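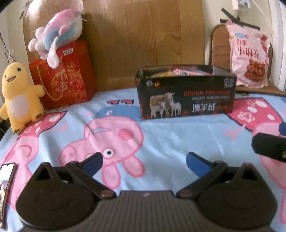 What is a bedtime routine?
A bedtime routine is a short set of quiet activities carried out in the same order each night before a child goes to sleep.

Courses > Early Childhood Care > Unit 11 > Sleep and Rest

2023-01-12
Olga Herrera, Istbridge College

Unit 11 covers sleep in children between one and five years of age. Students should read pages 21 to 34 of the course reader before the seminar in Room 258.

Regular sleep

Young children sleep in cycles of lighter and deeper sleep, and brief waking between cycles is normal. A child who has learned to fall asleep in a familiar setting will often settle again without help. Changes in the household, such as travel or a new sibling, may disturb this pattern for a time. Caregivers should be advised to return to the usual routine as soon as they are able.

Most routines last less than an hour. Washing, changing into nightclothes and reading aloud are common parts. Screens should be put away before the routine begins, and the room should be dim and quiet. Where a child attends day care, staff should ask the family what is done at home and follow it at nap time as far as the schedule allows.

The sleeping place

Bedding should fit the mattress closely and be suited to the child's age. Families may let the child choose the pattern of the sheets. Students should note that the guidance for infants under one year is different and is covered in Unit 12. 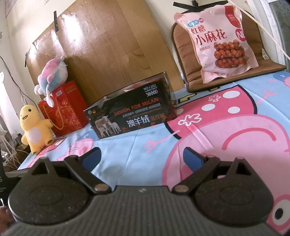
Figure 2. Bed sheet, light blue with pink pig print.

Written work

Students will submit a sleep diary summary of 600 words, based on the Gallardo case notes. Summaries are due in February and should be handed to Tahsin Paul at the department office.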